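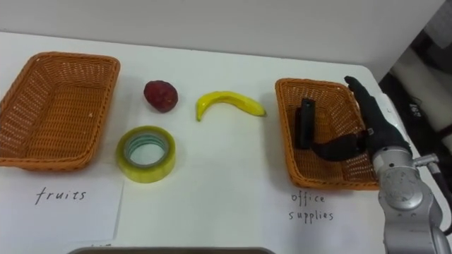

Effie Rutherford wanted to know why anyone would bother labeling a basket in their own kitchen, and she asked it before I had my coat off. Davina Baird laughed and put the kettle on. She has heard the question plenty, usually from people who can't find their scissors.

4 min read

Davina has been sorting other people's odds and ends since November, when a neighbor on Tornus Street asked for help with a kitchen table that hadn't been eaten at in months. Word got about, as it does, and she has now been through 56 homes, most of them within walking distance of her own.

"It always starts with two baskets," she told me. "Wicker if you have it, and a plain table to put them on. One is for fruit, and the other is for the things that live in an office drawer, or ought to. You'd be amazed how often tape ends up next to the bananas!"

She doesn't care for printed labels. A sheet of white paper with "fruits" on it, written by hand and laid in front of the basket, suits her fine - she says people will follow a note from a person long after they've stopped seeing a sticker.

I asked what happens with the things left in the middle, and she took her time over that one (and over a second slice of gingerbread, which she insisted I share). "Leave them there a minute," she said. "A roll of packing tape, a banana, whatever it is. Pick up one, put it where it goes, then pick up the next. People want to sweep the whole lot in with their arm, and then they've only moved the muddle."

Her own mother kept lychees in the sewing box, she added, and was very cross when anyone found them.

We use cookies to improve your visit. Accept | Manage settings

Davina is home on weekday mornings and is happy to have callers, so long as they don't mind being handed a basket.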